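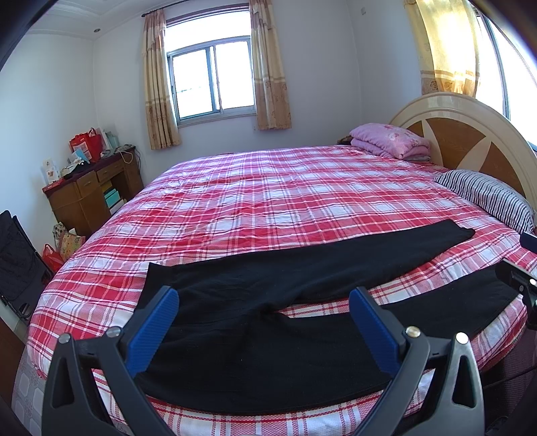 # Looking after your Wirkine hand gripper: the questions I get most

Last updated 2023-09-07

I look after the Wirkine grippers that go out to people's homes for cloth and clothing sessions, so I get a lot of messages that start with "quick one..." I've put my answers together on this page. If yours isn't in there, write to me or Jingyi Zeng and we'll add it!

### What should I do before the first session of the day?

Squeeze the handle all the way and let it go, slowly, a few times. You're feeling for a smooth close and a smooth return. Then look straight down the gap between the blue pads while you close it. They should meet flat along their whole length. If one touches at the tip first (or at the bottom first), seat the pads again before you record anything.

After that, wipe the lens, plug in the cable, and do the short start-up check in Nyanda. If you've got the jaws in the bottom of the view and the finger tips aren't cropped, you're good.

### How do I seat a pad properly?

Pull it straight off, away from the jaw. Don't peel it from one corner, which is how most of the torn ones get torn. Wipe the black plastic underneath with a dry cloth, line up the new pad with the ridges facing in, and press from the middle outward with your thumb. It goes on with a soft little click. I give it a second press near the tip and then do the look-down-the-gap thing again.

### How often do the pads need changing?

I swap mine after some 2,000 grasps, sooner if we've been working with denim or anything with zippers. Nyanda keeps the tally on its device page, so please don't try to keep track on paper. What you're looking for is shine. Once the tops of the ridges go glossy, thin knits start to slide out, and people squeeze harder to make up for it, and then the links take a beating too.

Always change both sides together. I tried saving money by changing one at a time and got a gripper that dragged every shirt to the left.

### Can I wash them?

Yes, off the jaws. Lukewarm water, a drop of dish soap, an old toothbrush along the ridges, and then leave them to air dry overnight. No alcohol on the blue stuff, please! It goes chalky. For lint in the middle of a session, a bit of masking tape dabbed on the pad works better than anything we've bought.

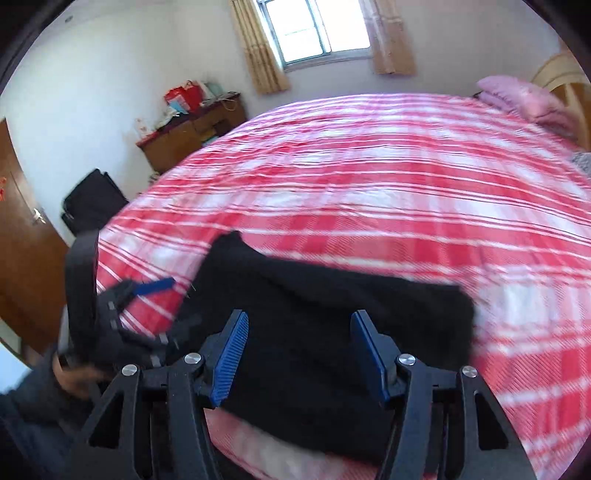 *Working with black cloth on the plaid bed, pads partly open and one hand on the strap.*

### Fuzz keeps collecting in the joints. Is that a problem?

It will be if you leave it. Bedding and knitwear shed like crazy, and the fluff winds itself around the pivots where the black arms meet. I go in with a dry paintbrush first, working through the triangular openings from both sides, and then tweezers for whatever's wrapped around the pin. Canned air mostly pushes it deeper, so I've quit using it.

Don't oil the joints. I know, it's tempting. Oil plus lint makes a gray paste, and you don't want that on somebody's bedspread.

### One finger feels loose. How tight should it be?

Open the gripper, hold it by the handle, and wiggle each finger sideways. A tiny bit of play is normal. If you can hear it, snug up the pivot at the base of that finger an eighth of a turn and test again. Stop as soon as the wiggle is gone. Too tight and the finger won't spring back on its own, which feels awful after an hour.

If the pivot keeps working itself loose, take the gripper out of use and send it to Vilmos Csizmadia at the Plelero workshop. He'll fit a new one from the Clollden parts kit. Please don't glue it (we've had two come in glued).

### Straps and buckles keep snagging. Any tips?

Hold the strap with your free hand and keep it clear of the arms while you work on the rest of the cloth. The open frames on the jaws are just the right size to swallow a loose end. If something does get caught, stop and let the jaws open fully before you free it by hand. Yanking bends the arms, and a bent arm means a new jaw.

### Mine feels heavier than the one I had before. Am I imagining it?

No! The newer ones are 435 grams without the cable; the older body was lighter. Sihan Shi holds hers with the elbow tucked in and takes a break after every five takes, and I've copied her on both.

### The corners of my video are dark. Did I break the lens?

Nope, that's the wide lens. Dark rounded corners and curvy walls are normal. A milky patch or a smear that stays put while everything else moves means it needs cleaning. Use a lens cloth and not your sleeve.

A bright window facing you can wash things out, too. I turn so it's off to one side, or pull the curtains if the owner's okay with it.

### What do I pack when I go to someone's home?

- 4 spare pads (two pairs, kept in their bag)
- the small screwdriver from the kit
- paintbrush, tweezers, masking tape
- lens cloth
- the spare cable, coiled loosely

### Who do I send a broken one to?

Mechanical stuff goes to Vilmos. Nyanda problems and anything to do with the camera go to Hongmei Yin. Put a note in the box saying what you were handling when it went wrong, even if it sounds silly, and leave the old pads on. He likes to see how they've worn.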